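Table de chevet

La table de chevet, ou chevet, est un meuble d'appoint de petites dimensions placé à côté de la tête du lit. Elle reçoit les objets dont l'usager a besoin depuis la position couchée : lampe, réveil, livre, verre d'eau. Dans l'hôtellerie, elle est traitée avec le lit et le mur de tête comme un seul ensemble.

Composition

Le type courant comprend un plateau, un tiroir placé directement dessous et une niche ouverte en partie basse. La hauteur du plateau est réglée sur celle du matelas, sommier compris.
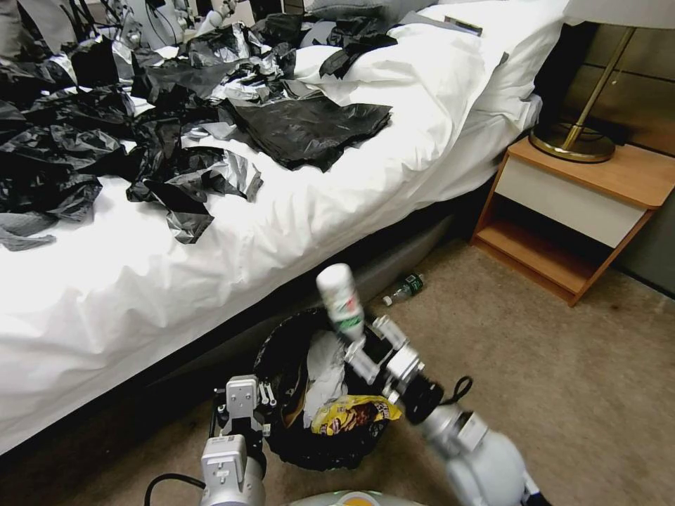
Le tiroir sert au rangement fermé ; la niche, accessible de face, accueille les objets plus volumineux. Lorsque le sommier est tapissier, un jeu de 2 cm est généralement laissé entre celui-ci et le flanc du meuble, afin que la couette puisse retomber sans être pincée. Les angles avant du plateau sont souvent arrondis. Un piètement court dégage le meuble de la moquette.

Éclairage

La lampe posée reste la solution la plus répandue. Elle se compose d'un pied lesté, d'une tige et d'un abat-jour, cylindrique ou conique. Le cordon passe derrière le meuble. Dans la nomenclature de Reshma Makhubela (Le Mobilier de chambre, Pilter, 2000), la lampe à poser est distinguée de l'applique, fixée au mur de tête. 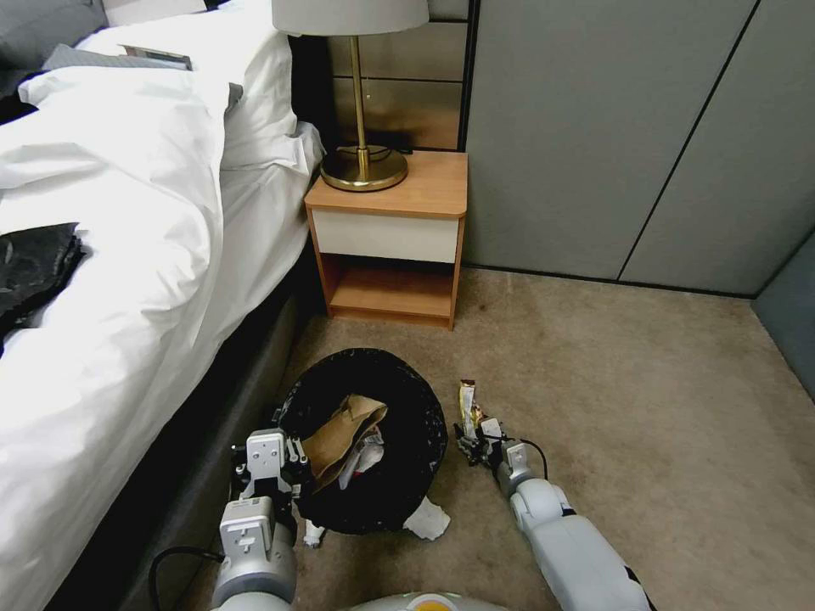 Chevet en bois à tiroir blanc et niche ouverte, avec lampe à pied en laiton.

Entretien

Les chants et le fond de la niche retiennent la poussière et se nettoient au chiffon sec. Le laiton non verni s'oxyde et demande un polissage périodique. Le tiroir se vide avant tout déplacement du meuble.

Voir aussi

Sommier tapissier
Tête de lit
Lampe de chevet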